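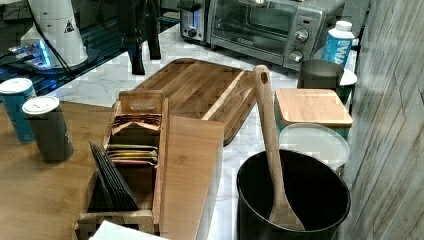 주방 팀 소식: 그리퍼가 조리대를 눌러 버린 화요일

이번 호에서 제일 하고 싶었던 이야기부터 할게요. 2025년 10월, Vernport 주방 셀에서 티백 꺼내기 반복 시험을 하던 중에 보호 정지가 걸렸습니다. 그리퍼 손가락이 티백 정리함 옆 대리석 무늬 조리대를 위에서 그대로 눌렀고, 손목 쪽 힘이 한계값을 넘으면서 팔이 멈췄어요. 다친 사람은 없고 조리대도 멀쩡합니다. 손가락 패드 한쪽이 찢어져서 교체했고요. 그런데 원인이 정말 재미있습니다! 저는 로그를 보다가 저녁 약속에 늦었어요.

먼저 상황부터. 그날 시험은 나무 정리함에 세워 꽂아 둔 티백 봉지를 하나씩 집어서 옆의 나무판에 내려놓는 작업이었습니다. 단순해 보여도 꽤 까다로운 과제예요. 봉지가 얇고, 서로 붙어 있고, 기울어져 있고, 색도 비슷하니까요. 7월에 처음 시작했을 때는 두 장씩 집는 일이 너무 잦아서 다들 한숨만 쉬었는데, 지금은 성공률이 부쩍 올라와서 212회를 연속으로 돌려 보기로 한 참이었습니다. 오전 내내 잘 갔어요. 79회째에 멈췄습니다.

당직이던 Zawadi Biwott 씨가 비상정지 버튼을 누르고 전원 상태를 확인한 다음, 팔은 손대지 않은 채로 자세와 로그를 먼저 저장했습니다. 이 순서가 정말 중요했어요. 팔을 먼저 들어 올렸다면 멈춘 순간의 관절 값이 덮여서 지금 이 글도 "원인 불명"으로 끝났을 겁니다.

로그를 열어 보니 팔은 시킨 대로 움직였습니다. 목표 높이가 조리대 표면보다 40밀리미터 아래에 찍혀 있었어요. 상판 속으로 들어가라는 명령을 받고 성실하게 내려간 거죠. 그럼 그 숫자는 어디서 나왔을까요?

처음에는 다들 캘리브레이션을 의심했습니다. Zeyu Cao 씨가 보정판을 꺼내서 다시 맞춰 봤는데 오차는 평소와 같았어요. 다음 용의자는 그리퍼 길이 설정. 지난번 패드 교체 때 값이 바뀌었을 수 있으니까요. 이것도 아니었습니다. 오후가 다 지나고서야 Nyokabi Waweru 씨가 깊이 지도를 한 장씩 넘기다가 손을 들었습니다. 정리함 옆 빈 상판에 "구멍"이 하나 있었거든요.

범인은 반사였습니다. 조리대 표면이 매끈하다 보니 위에서 내려오는 검은 그리퍼가 상판에 비칩니다. 우리 깊이 추정 모델은 그 어두운 비침을 표면 아래에 있는 물체로 읽었어요. 정리함에서 미끄러져 나온 검은 봉지쯤으로 생각한 모양입니다. 분류 결과에도 "봉지, 신뢰도 75퍼센트"라고 떡하니 적혀 있었어요. 그래서 그걸 집으러 갔습니다. 내려갈수록 비친 모습도 또렷해지니까 확신은 더 커졌고요. 자기 그림자를 잡으려던 고양이 같지 않나요?

물론 웃고 넘어갈 일은 아닙니다. 상판을 누른 것은 운이 좋은 경우예요. 같은 오류가 머그잔이나 사람 손 근처에서 났다면 이야기가 전혀 달라집니다. 게다가 작업 공간 아래쪽 한계면이 빠져 있었어요. 원래는 상판 높이보다 낮은 목표를 제어기가 거부해야 하는데, 낮은 받침에서 물건을 집는 시험을 하느라 한계면을 내려 두고 되돌리지 않은 겁니다. 제가 내렸고, 제가 안 되돌렸습니다. 변경 기록에 제 이름이 또렷하게 남아 있더라고요.

고친 것들을 적어 둡니다.

- 아래쪽 한계면을 상판 높이로 복구했고, 셀을 켤 때마다 값을 읽어서 다르면 시험이 시작되지 않습니다.
- 하강 구간에서는 힘 한계를 예전보다 낮게 잡습니다. 속도도 줄였어요.
- 깊이 지도에서 상판 평면 아래에 있는 점은 집기 후보에서 뺍니다.
- 그리퍼가 상판에 비친 장면을 따로 모아 학습 자료에 넣는 중입니다.

마지막 항목은 Inmaculada Prieto 씨가 맡았는데, 조명을 바꿔 가며 반사를 일부러 만드는 작업이 은근히 중독성이 있대요. 한쪽에서 파란빛이 들어오면 모델이 또 다르게 헷갈린다고 합니다. 이 결과는 따로 한 꼭지로 쓰고 싶을 만큼 흥미로워요. 조리대에 무광 시트를 깔자는 의견도 있었지만 저는 반대했습니다. 진짜 부엌에 시트를 깔고 사는 집이 얼마나 되겠어요. 번들거리는 상판에서 되어야 쓸 수 있는 로봇이죠!

아직 모르는 것도 있습니다. 79회째 이전에도 그리퍼는 늘 상판에 비쳤을 텐데 왜 하필 그때였는지 설명이 안 돼요. 앞줄 봉지가 줄면서 상판 쪽이 더 많이 후보로 올라온 게 아닐까 하는 가설이 제일 유력하고, Emmanuel Mussa 씨가 봉지 배치를 똑같이 재현해서 확인하고 있습니다. 팔은 움직이지 않고 인식만 돌리는 방식이라 안전해요.

같은 종류의 셀을 쓰는 분들은 오늘 한계면 설정부터 열어 보세요. 2분이면 됩니다. 비슷한 반사 문제를 겪은 적이 있다면 로그 한 줄이라도 보내 주시면 정말 반갑겠습니다. 티백 시험은 재현 결과를 보고 처음부터 다시 돌립니다.

독자 댓글

국자맨
저희는 스테인리스 싱크대에서 똑같은 일을 겪었어요. 평면 아래 점을 빼니까 대부분 잡혔는데, 싱크볼 안쪽은 진짜로 평면 아래라서 예외 영역을 따로 그려야 했습니다. 참고하세요.

하늘공방
팔을 안 건드리고 로그부터 저장했다는 부분, 우리 팀 교육 자료에 인용해도 될까요?

편집 담당
네, 얼마든지요! Zawadi 씨도 좋다고 합니다. 싱크볼 이야기는 미처 생각 못 했는데 바로 전달했어요.

mint_j
힘 한계를 낮추면 서랍 여는 작업에서 자꾸 멈추지 않나요? 하강할 때만 따로 거는 건지 궁금합니다.

관련 소식
- 두 장씩 집히는 티백, 손가락 각도로 풀어 본 기록
- Kindton 셀 비상정지 버튼 위치를 옮긴 이유
- Oltell 손목 센서 영점이 아침마다 달라지던 문제
- Sukprasert 작업장 방문기: 둥근 뚜껑 여는 법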